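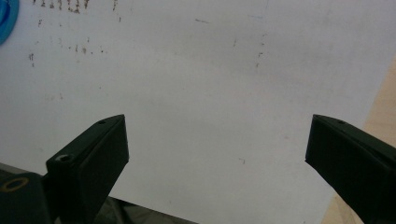

pinzas-mano-presupuesto

Notas, cuentas y lista de la compra para las pinzas de mano del taller de Salinas. Mantengo este repositorio yo, con ayuda de Ghazal Vahidi en todo lo que sea electrónica (y en frenarme cuando me emociono con los catálogos).

Para qué sirve esto

Llevábamos meses comprando a salto de mata: un tornillo por aquí, un juego de dedos por allá, un cable que luego no valía. En septiembre toca pedir material para todo el curso y esta vez quiero llegar con los números hechos. Si estás montando algo parecido, copia lo que te sirva, cambia los precios por los tuyos y avísame si ves una burrada, que seguro que alguna hay.

Aviso: no hay código interesante. Hay una hoja de cálculo, un script cutre que la suma y este README, que se me ha ido de largo.

Qué hay dentro

compras.csv: la lista completa, una línea por artículo, con proveedor y plazo.
sumar.py: lee el csv y escupe el total por proveedor. Nada más.
muestras/: unas pocas imágenes de las pinzas abiertas sobre la superficie de trabajo.
descartes.txt: lo que miramos y no vamos a comprar, con el motivo. Léelo antes de proponerme otra vez la mesa motorizada, por favor.

Los números

El total de la hoja está en 1857 euros, con IVA y sin portes. Sale de tres proveedores:

Grusbridge: cuerpos de pinza y tornillería. Son los más caros, pero venden los tornillos sueltos y eso a nosotros nos salva la vida. Plazo de 6 semanas, así que el pedido tiene que salir el primero.
Vemico: cables, tarjetas de memoria y cargadores. Contestan rápido y aceptan devoluciones sin pelearse.
Flatmont: láminas blancas para cubrir las mesas y cinta para fijarlas. Lo más barato de la lista y lo que más rabia da cuando falta.

De dedos de repuesto pido 16. Ghazal decía que eran demasiados, luego revisamos juntos la caja de piezas gastadas y me dejó la cifra como estaba.

Cómo decidimos qué entra

1. Se apunta en compras.csv con estado "dudoso". Todo, hasta las bridas. Lo que no está en el csv no se compra, y esto va también por mí.

2. Se mira si lo que tenemos aguanta otro curso. Con las láminas blancas soy bastante tiquismiquis: a la de ahora ya se le ven motas oscuras y roces repartidos por varias zonas, y prefiero gastar en un recambio que andar frotando (las manchas pequeñas me distraen muchísimo al repasar las imágenes, no puedo evitarlo).

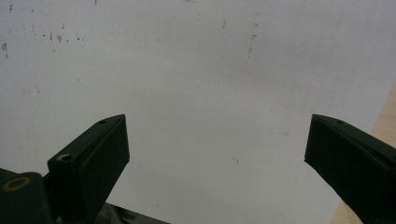

3. Se pide precio a dos sitios como mínimo. Si solo lo vende uno, se escribe "único" en la columna de notas y ya está, tampoco vamos a montar un concurso público para una bolsa de tornillos.

4. Ghazal repasa las compatibilidades y cambia el estado a "sí" o "no". Si pone "no" se va a descartes.txt con una frase, aunque sea corta.

Lo que falta por cerrar

El seguro del envío de Grusbridge. Me lo cotizaron por teléfono y quiero verlo por escrito.
El tamaño de las láminas de Flatmont. Me gustaría que cubrieran el tablero entero, pero el formato grande sube bastante y viene enrollado.
Un segundo juego de cargadores. Yo digo que sí, la hoja dice que ya veremos.

Cambios

v7: precios nuevos de Vemico y fuera la mesa motorizada (¡adiós, preciosa!).
v6: columna de plazos, que pedía Ghazal desde el principio.
Las anteriores eran un desastre y no las documenté.

Uso

Haz lo que quieras con la hoja. Las imágenes de muestras/ pregúntame antes de usarlas en otro sitio, que casi siempre diré que sí. Para correcciones, abre una incidencia con el nombre del artículo en el título, y si traes un precio mejor que el mío te invito a un café.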